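**Board: Game Closet > Storage & Care**
**Thread: The poker case has become the junk drawer**

### bevberg_attic, October 17, 2019

Hi all, long-time reader, and I'm afraid this will be a long one (my husband says I can't order a sandwich in under a page). We have a black poker case that came to us from my uncle, and over the years it's turned into the place where every stray thing in the family room ends up. In August I went looking for a deck of cards and had to dig out rubber bands, a golf pencil and half of somebody's key ring first.

So I've started over, and I'm working on the floor of the back room where I can spread out a bit. The chips were easy enough. It's the leftovers that have me stuck, the odd rook from a chess set and the remote being the two I keep moving from one spot to another.
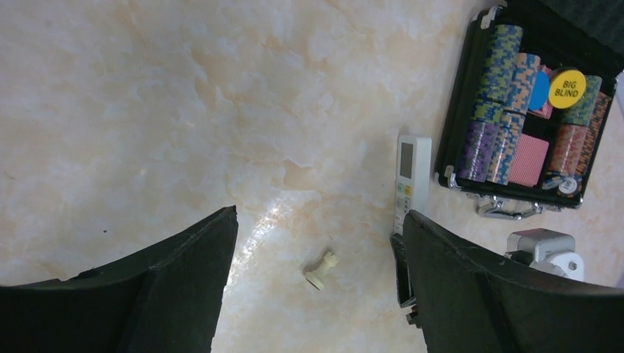 My feeling is that a case with a handle ought to hold one game and that's it, so that when we drive up to my sister's at Arroyo we can grab it and go. My husband feels just as strongly that a chess piece is a game piece and belongs with the games. Who's right? And does anyone have a system for the middle part, between the chip rows? Everything slides around in there the minute you pick it up.

Paora McAlister

### hekemard7

Welcome, Paora! Your husband is wrong, but in a very lovable way. My father put a chess bishop in the backgammon box "for safekeeping" and we played with a salt shaker for 24 years.

The rook goes back to its own set, today, while you're thinking about it. What I do when I repack ours:

1. Take the cards out first and square them up on the table. If a deck is short, it goes in the craft bin and I don't argue with myself over it.
2. Fill the chip rows from the handle end, and push each stack snug before starting the next.
3. Set anything that isn't chips or cards well away from the case, off to one side, so you don't sweep it back in out of habit. 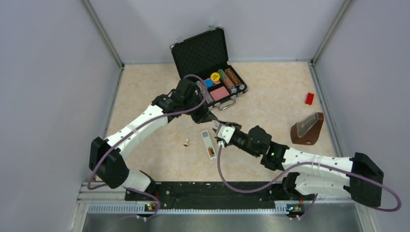
4. Lay the decks flat in the center, then the loose round pieces, and close the lid slowly the first time to see if anything catches.
5. Pick it up by the handle and give it one gentle tip each way. If it rattles, open it up and fix it now, not in your sister's driveway!

### ulunero_deb

I'm going to disagree with number 4, with all the friendliness in the world. I don't like anything sitting on top of the cards. We stored ours that way and I ended up with a little curved dent in the top deck, and after that everyone at the table knew when the dented ones were coming around. I'd tuck the discs in a coin envelope beside the decks.

Also, Paora, are you sorting the chips by color, or just filling the slots?

### bevberg_attic

Oh, I'm so glad I asked. The rook is going back tonight, and my husband has read the thread and is being a good sport about it (he'd like it known that he only said *could*).

Deb, sort of both? I've got green and purple sharing the row on the far left, and to the right of the middle there's a row that goes green, then a reddish orange, then gray. The two pink decks are in the center, and yes, the yellow and blue discs are on top of one of them, so I may be about to learn the dent lesson the same way you did.

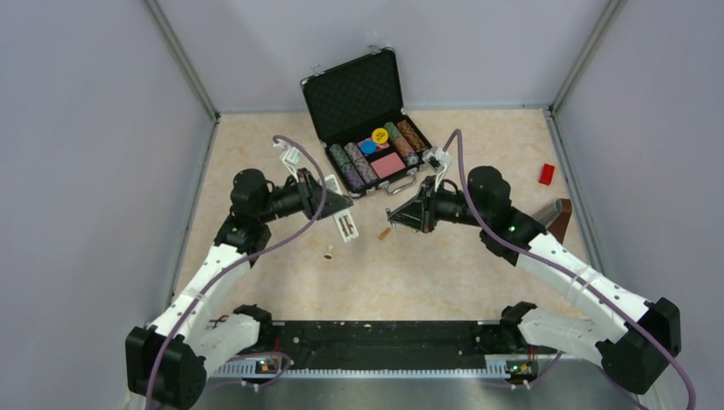

I'd love to have one color to a row, but we just don't have even numbers of anything anymore. My uncle was generous with the chips when there were little kids around, and I'm pretty sure some of them are still under his porch.

### ulunero_deb

Mixed rows are fine! I'd only want the same color to stay together within the row, so you can pull a handful without looking. Ours has two colors sharing a slot and it's never bothered us. I still say envelope for the discs, though.

### hekemard7

And I still say they're fine on top if the cards are in a box. Mine are loose half the time and I've had no dents, but our lid has a softer lining, so maybe I've been lucky. Try the envelope, Paora, it costs you nothing.

One more thing: keep the remote near whatever it runs. We taped a little pocket to the side of the bookcase for ours and it's been in there about 33 percent of the time, a big improvement in this house.

### bevberg_attic

Envelope it is. I found a stack of them in the desk, along with the golf pencil's brother. I'll report back after Arroyo and let you know what rattled.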